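Skorarier open day at Taltstead, did anyone else go?

gritstone_pete
Went up to Taltstead in April for the open day, the one where Skorarier were showing the two-armed thing they want to put in shops. Booked in for the 10.30 slot. They had a mock shop set up with proper shelving full of drinks and a white table where the arms do their bit with cloths. They share the stills afterwards if you give them your email, so I've put three up. First two are from the gripper, third is from higher up and has both arms in it.

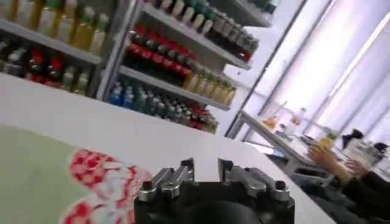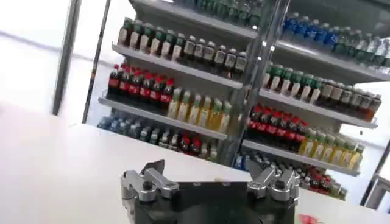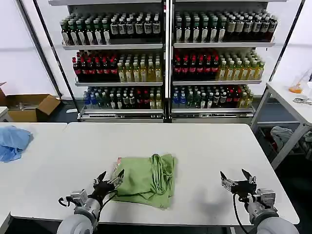
Green cloth on the table in the last one is the sort of thing it was dealing with for most of my slot.

Thirumalai Iyengar
I was in the afternoon group and came away less impressed than I expected to be. The leaflet talks about "retail readiness" and then you stand there for 25 minutes watching laundry. If they want to sell to shops I'd like to see it put a bottle on a shelf, pick up one that has rolled under something, cope with a child's coat on the floor. I asked when we'd see bottles and was told "that is on the plan".

gritstone_pete
Same answer in the morning, word for word.

mossy_b
Bit harsh, both of you. Cloth is hard! A bottle is the same shape every time you look at it, and a cloth never is. My sister works in a hospital linen room and anything that could pick one item out of a heap without dragging three others along would be worth having. I'd far sooner watch that than another arm stacking boxes.

Thirumalai Iyengar
I don't dispute that it's hard. My complaint is with the leaflet. If cloth is the clever part, put cloth in the leaflet.

dunnock
How fast was it? That's all I want to know. Moya had one on a stand at the trade hall a couple of years back and you could have made a cup of tea between moves. Their chap kept saying it was running at reduced speed for safety, which they all say.

gritstone_pete
Slow. I timed one fold on my phone at 40 seconds and that was one of the better goes. There was another where it had hold of the corner, let go, and went back for it. The presenter talked over that bit.

mossy_b
And how long do you take to fold a towel?

gritstone_pete
Less than that, and I don't need someone standing next to me with a stop button.

Julián Nieto
Was it doing it by itself or was there a person driving? I went to the Senmont day last year and it was well into the questions before anybody admitted the arms were being worked by a lad in the next room. Perfectly good way of teaching the thing, I've no quarrel with it, but tell people at the door.

gritstone_pete
I asked. They said "a mixture", and I asked which parts were which, and he said it varied by task. So make of that what you like.

Thirumalai Iyengar
In our group a woman asked for a show of it with nobody touching anything, start to finish. They did one. It managed a fold of sorts and got a round of applause. I would have liked to see five in a row before I clapped.

dunnock
Five in a row with a cloth somebody in the audience brought along. Then I'd drive up there.

mossy_b
You wouldn't, it's 150 miles for you.

dunnock
I'd think about it.

Julián Nieto
Did they give any price? Senmont wouldn't, they wanted a "conversation" first.

gritstone_pete
No price. There was a form to fill in with a box for how many shops you have. I put one and haven't heard back.

mossy_b
I still say it was a decent morning out. The staff were friendly, nobody got hurried along, and they let the younger ones ask questions first. I've been to open days where you see a video and get a pen. I'll go again if they do an autumn one, and if it's still on cloths by then I'll come back here and eat my words.

Thirumalai Iyengar
Agreed on the staff. They were decent about being pestered, and one of them stayed on past the end of our slot to talk to me about how it decides where to take hold. It's the selling that puts me off. "Ready for the shop floor" is printed on the front of the leaflet and I don't believe anyone in that room would have signed their name under it.

gritstone_pete
Has anyone got the sign-up link for the autumn list? The one on the leaflet goes to a blank page.

Julián Nieto
Blank for me too.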